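Is the Five-Second Rule True?

You drop a cracker. Somebody yells "Five-second rule!" and you grab it and eat it. Lots of grown-ups do this too. But did anyone ever check?

Start with the rule itself. It says germs need five seconds to get onto your food. Think about that for a moment. Germs don't have watches. Most of the ones we worry about can't jump, and they don't come running when they hear a cracker land. They are already on the floor. When your cracker touches the floor, it touches them.

Scientists have tested this by putting germs on tile, carpet, steel and wood and then dropping food on them. Some germs moved over in less than one second. Leaving the food there longer usually let more get on, so the rule has a tiny bit of truth in it. A tiny bit is all it gets.

What you drop matters more. Watermelon is wet, and germs move easily onto wet things. A dry gummy candy picks up far fewer. Carpet, oddly, passed along fewer germs than tile did. That doesn't make carpet clean. Please don't eat off the carpet.

"But it looked clean!"

People say this a lot, and it's a bad argument. You can see crumbs. You can't see germs, because they are much too small. Line up 2000 ordinary bacteria end to end and you would have a row shorter than a grain of rice. A shiny floor might have plenty of them, and a floor with a crumb on it might have very few. Your eyes can't tell you which.

The same goes for kitchen counters. Wiping away crumbs helps, but a dry wipe may just push germs to a new spot. Soap and water do a better job.
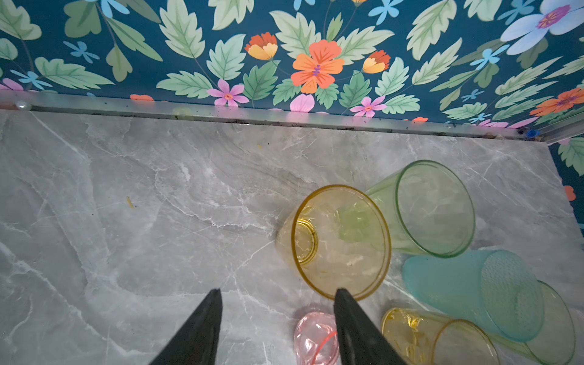

A crumb on a marble counter. Crumbs you can see. Germs you can't.

So will a dropped cracker make you sick? Probably not. Most germs are harmless. But the ones that aren't don't wait for you to count to five, and if raw chicken juice dripped there earlier, even one second is too long.

Next time someone yells the rule, ask them how they know.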